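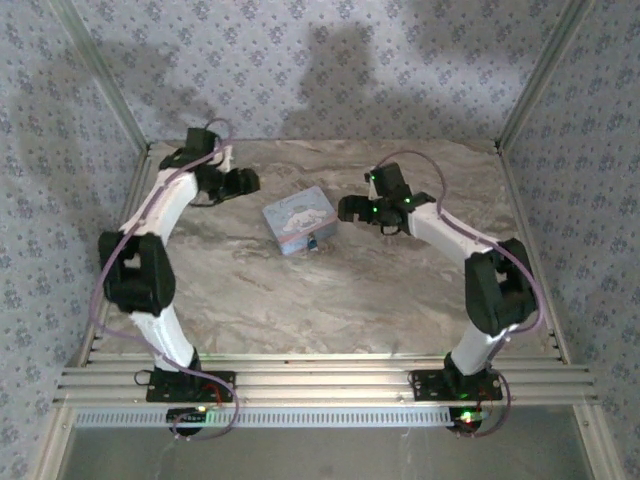

Two small arms on a shared rail, with a tin box between the grippers.

Planning a Bench for Two Small Robot Arms

Most people price the arms first and the bench last, then run out of money for the bench. Work the other way around. Measure the space, decide what the arms will handle, and then look at what's for sale.

Set a ceiling. Mine was $600 for everything except the arms. The rail and mounting hardware took the largest share, and wall panels took the least.

Rail. Buy one long aluminum extrusion and mount both arms on it. Grooved rail lets you slide a base plate over and bolt it down again when the spacing is wrong, and the first spacing usually is. Order it longer than you think you need. Rommel Pascual bought his in two pieces to save on shipping and spent a weekend getting them level.

Reach. Tape the outline of the work area on a table before ordering anything. Both grippers should get to the middle with some bend left in the elbows. Leave room at the sides too, as the elbows swing outward when the arms come in toward each other.

Walls and floor. Three sides are enough for a tabletop setup. Patterned wallpaper on flat panels is cheap and easy to swap. For the floor, pick something smooth that wipes clean. Corner posts can be the same aluminum stock as the rail if your supplier cuts to length.

Cables. Allow slack for the full travel of the arm, then run the cable down the outer side, past the elbow, to the base. Buy two spares at the start. Check that the plugs at the base servos can be reached without taking the arm off.

Spare servos. Keep 4 on the shelf for a pair of arms. Wilfredo Belmonte keeps one and has been stuck twice waiting on the mail.

Printed parts. If you print your own links, set aside a full roll of filament for reprints. If you pay a shop, get the quote for a second set at the same time.

Things to handle. Don't buy special test objects. Small tins with lids, plastic cups and sponges from the kitchen will do for the first month.

Hold back $300 until the arms have been running for 24 hours in total. Whatever you forgot will have shown up by then. In my case it was a better power strip and longer bolts.

Updated 6th July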